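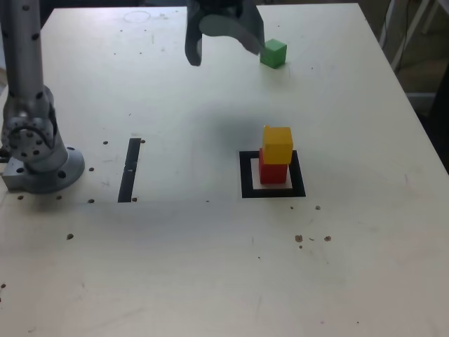

그림 3. 흰 상판 위의 나무 블록. 노란 블록이 빨간 블록 위에 있고 초록 블록은 따로 놓여 있다.

3.2 색 이름과 쌓기 말: 자료를 다시 들여다보며

2절에서 "위에"와 "옆에" 이야기를 길게 했으니 이제 색 이름으로 넘어가 보겠다. 사실 나는 이 부분이 제일 재미있었다! 아이들이 블록을 두고 하는 말을 듣다 보면 "노란 거", "노랑이", "노란색 네모"가 한 아이 입에서 몇 분 사이에 다 나온다. 어른 말뭉치만 보던 나로서는 꽤 당황스러운 일이었다(전사 규칙을 두 번이나 고쳤다).

분석에 쓴 발화는 모두 1,634개다. Nuka 말뭉치에서 색 이름이 한 번이라도 나온 것만 골랐고, 노래 가사를 따라 부른 부분은 뺐다. 이 가운데 400개는 색 이름 뒤에 "거"나 "것"이 붙은 꼴이고, 330개는 색 이름이 명사로 홀로 선 꼴이다. 나머지는 4절에서 따로 다룬다. 표를 하나 더 넣을까 하다가 지면이 모자라 부록으로 보냈다.

그림 3 같은 배열을 말로 옮겨 보라고 하면 답이 크게 두 갈래로 갈린다. 하나는 "빨간 거 위에 노란 거"처럼 아래 것을 먼저 말하는 쪽이고, 다른 하나는 "노란 게 빨간 거 위에 있어"처럼 위의 것을 주어로 세우는 쪽이다. 나는 처음에 나이가 많을수록 둘째 꼴을 쓰리라고 짐작했다. 그런데 자료를 나이순으로 늘어놓아 보니 그렇게 깔끔하지가 않았다. 같은 아이도 앞에서 무슨 질문을 들었느냐에 따라 순서를 바꾸었고, "뭐가 있어?" 다음과 "어디 있어?" 다음이 눈에 띄게 달랐다.

초록은 더 골치 아프다. "초록"과 "녹색"은 그렇다 치고, "파란 거"라고 부르는 아이들이 제법 있다. 신호등을 "파란불"이라고 하는 집에서 자랐으니 당연하다면 당연한데, 이걸 오류로 셀지 말지를 두고 한참 고민했다. 결국 오류로 세지 않고 별도 표시만 달았다. Dutness 분류표에서는 이런 경우를 모두 '불일치'로 묶는데, 한국어에는 잘 맞지 않는다고 본다. 푸르다는 말이 하늘에도 풀에도 쓰이는 언어니까.

표시의 신뢰도를 보려고 발화 200개를 따로 뽑아 처음부터 다시 분류해 보았다. 갈린 곳은 거의 다 "푸르다" 계열이었고, "노랗다"와 "빨갛다" 쪽은 거의 흔들리지 않았다. 조사가 빠진 발화("노란 거 위에 초록")도 조금 애를 먹였는데, 앞뒤 맥락을 붙여 읽으면 대개 풀렸다. 끝까지 풀리지 않은 것은 통계에서 빼고 부록에 원문 그대로 실어 두었다.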